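**FOR IMMEDIATE RELEASE**

# Urkthorpe Forum Asks Greladico to Finish Its Police Reform, or at Least Start It

The Urkthorpe Forum on Public Order today published its review of the Greladico police reform law, now in its second year of being about to take effect.

The law was passed in September after a winter of street protests and a spring of promises. It created a civilian complaints office in the capital, Catumura, and gave it the power to question officers under oath. The office has since received 3159 complaints. It has opened 1034 of them, in the sense that the envelopes have been opened. Hearings will follow once the interior ministry agrees on who should hold them, a question it has referred to itself.

The review also looks at the emergency decree, which was meant to last for 90 nights and has been renewed so often that the ministry now prints the form with the signature already on it. Under the decree, 1748 people were held without charge. The government says they were a threat to stability. The opposition, which wrote an almost identical decree when it was in office, says it is shocked.

"We were told that reform would come after calm, and that calm would come after the decree," the Forum said in a statement. "We would be glad to see either one arrive — the order is up to them."

The Forum calls on parliament to let the decree lapse, to fund the complaints office for a full year, and to publish the Hirano report on the conduct of riot police. The report runs to 800 pages. Members of parliament have been allowed to read the table of contents.

The full review is free from the Forum's Urkthorpe office. Press questions are answered by the front desk until 5 p.m.
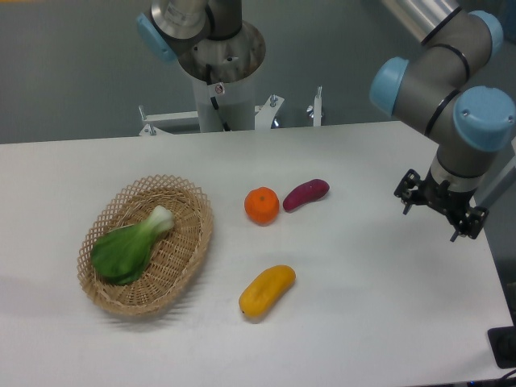
*By the Urkthorpe Forum press desk*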